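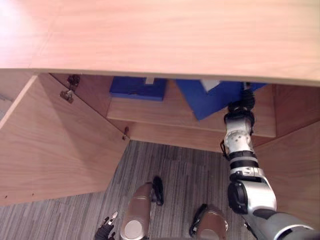

Storage, in Carys Prosser's view, is the part of a kitchen that people plan last and complain of first. She made the remark at the end of a long survey of rented flats in Gomdale, and it has been repeated in the trade often enough to lose its context. The survey dealt with household storage at the level of the single compartment: how deep it was, what stood at the back of it, and how long an item stayed there between uses.

Chapter 4
Depth, Reach and Retrieval

4.1 Scope of the chapter

Chapter 3 treated the volume of a cupboard as a fixed quantity, found by multiplying internal width, depth and height. The present chapter deals with usable volume, meaning the part of the total from which an item can be taken without first moving another item. The two figures are seldom equal. In a shallow wall cupboard they may be close. In a deep base cupboard with a fixed shelf, usable volume may fall to half of the total or less, depending on what is kept there and by whom.

The chapter is limited to fixed storage with hinged doors. Drawers, pull-out racks and open shelving are covered in Chapter 5. Built-in wardrobes raise separate questions of hanging height and are left to Chapter 7.

4.2 Terms

The following terms are used throughout.

Front zone: the part of a shelf that can be both seen and reached by a person standing or crouching squarely before the open door.

Rear zone: the remainder of the shelf. Its boundary with the front zone moves according to the height of the shelf and the height of the items in front.

Clearance: the vertical distance between the top of a stored item and the underside of the surface above it. A hand needs clearance as well as the item, a point often missed when shelf heights are set from the sizes of the goods alone.

Door shadow: the area of floor or worktop that cannot be used while a door stands open. It is measured from the full swing of the door, including any handle.

Displacement: the removal of one item to get at another. A retrieval with no displacement is called direct.

4.3 The Firkton returns

Much of the evidence in this chapter comes from the Firkton returns, a set of household diaries gathered by Radka Lazarević. Each household noted every retrieval from 2 named cupboards, one above the worktop and one below it, and recorded whether the retrieval was direct. After incomplete diaries had been set aside, 1,193 entries remained.

The returns have known weaknesses. Diaries were filled in by hand, and entries made in the evening tend to be shorter than those made in the morning. Households also differed in what they took to be a displacement. Some wrote down the nudging of a jar; others recorded only items lifted out and put down elsewhere. Lazarević sorted the doubtful entries by a rule given in Appendix B, and readers who intend to use the figures should study that rule before doing so.

4.4 Shelf position in base cupboards

A fixed shelf at mid-height divides a base cupboard into two compartments of very different character. The upper compartment is lit from the front and can be reached with a slight bend of the back. The lower one usually requires crouching, and its rear zone is shaded by the shelf itself.

Brouwer's rule, still quoted in many fitting guides, places the shelf at exactly half the internal height. The rule is simple to apply and wastes little board. It takes no account of clearance, however, and in the Firkton returns it gave a poor result wherever tall bottles and flat boxes were kept in the same cupboard. The Clostik method sets the shelf from the tallest item in regular use, adds an allowance for the hand, and accepts whatever height is left over. Both methods are worked through in Section 4.6 using the same cupboard and the same contents.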